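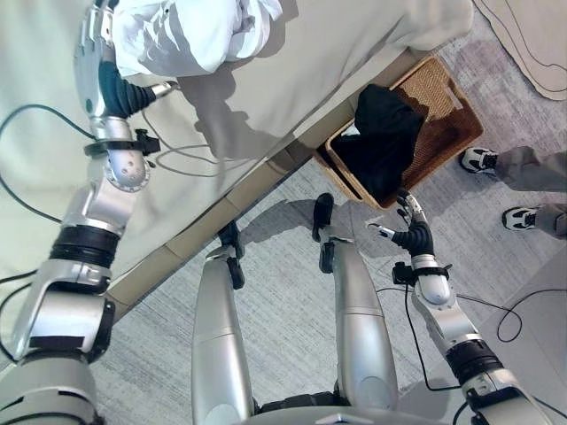
Switch to a linen service or keep washing our own sheets?

Posted in Small Lodging > Housekeeping

pinelot_guesthouse

We run a small guesthouse outside Rurkholm with seven rooms, one queen bed in each. Up to now we have washed everything ourselves with two home washers and one dryer in the basement. In summer that means the dryer runs from 10 in the morning until late evening, and twice in July we made up a bed with a pillowcase that was still damp at the seams.

Olanetti Linen gave us a quote of $3,740 for the season, May through October. That covers sheets and pillowcases, pickup and drop-off twice a week. Towels are not included. They own the sheets and replace them when they wear out. We would have to sign for the whole season.

The other choice is to buy a second dryer and more sheets. We own 14 sets now, two per room. They are Erkis cotton blend and the bottom sheets have started to lose their elastic after 18 months. I don't know if that is normal.

A few things that may matter:

We are on a well, with hard water. The whites go a bit gray.
The basement has one dryer outlet, so a second dryer means an electrician.
Storage is one hall closet and it is already full.
Most guests stay two nights.

Has anyone here gone from one to the other? I would also like to know how many sets per bed you keep, because two is clearly too few for us.
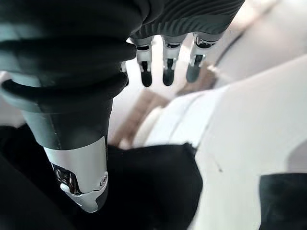

Dark hand with a silver thumb tip, fabrics underneath.

larchdale

We had a service for three seasons and then went back to doing our own, so I can speak to both.

The service was fine for sheets. What I didn't expect was how much time we spent on the bags. Everything has to be shaken out before it goes in, or you lose things. We sent off a phone charger, a child's stuffed rabbit and one of our own remote controls. You also have to count what comes back. Twice we got a bag that was two flat sheets short, and it was a holiday weekend both times. If you sign, ask what happens when a delivery is short and get that part in writing. Ask about stains too. Ours charged full replacement price for makeup stains, and that was on the bill at the end, not in the quote.

On sets per bed: three. One on the bed, one in the wash, one on the shelf. With two you have no slack at all and that is why you are pulling things out of the dryer early. For seven beds that means buying seven more sets, and that is a lot cheaper than either of your choices. I would try that first and see if the dryer is still the problem.

Elastic going at 18 months is normal if you dry on high. The heat kills it. We dry on medium and take the fitted sheets out while they are barely damp, then hang them over a door for half an hour. Ours last about twice as long that way. Check your pocket depth as well. If your mattresses are thick and the sheet has to be pulled hard at every corner, no elastic will hold up.

For the gray: put a softener on the well line if you can afford it. If you can't, use less detergent than the cap says and run an extra rinse. Most of that gray is old soap. Stay away from chlorine bleach on a blend – it turned ours yellow.

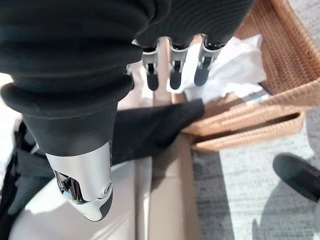
brackenhill_b: I'd add one thing to the three sets rule. Buy all of them at once and from the same line. I topped up a few at a time and ended up with four slightly different whites, and guests do notice when the pillowcase doesn't match the sheet. I also mark the hem with a laundry pen, one dot for the first year, two for the second, so I know which ones to retire.

larchdale

Good point on the matching. We write the date on the tag, but the tags fade.

cobblerow

just go with the service. you won't regret it, laundry is the worst part of this business

oatfield_lodge

I would do the math per bed change before deciding. Add up how many changes you had last season from your booking calendar, then divide the quote by that number. We did this with our own quote and it was more per change than I pay the Acheampong laundromat in town to wash, dry and fold by the pound. They take drop-offs before 8 a.m. and have it ready the same day. We use them only in the busy weeks and do our own the rest of the year. No contract, and they are our sheets, so they stay ours.

The downside is the driving. It is 28 minutes each way for us. If you have someone going into town for groceries anyway it works out fine.

One more question to ask Olanetti is whether the season price goes up if you add a room or drops if you close one. Ours had a minimum, and we paid it in a month when we had two rooms shut for a roof leak.

pinelot_guesthouse

Thanks all. I went through the calendar and I think we will buy seven more sets and use a laundromat for July and August. I have asked Olanetti about the short deliveries anyway and will post what they say. Still have to find somewhere to put the extra sets.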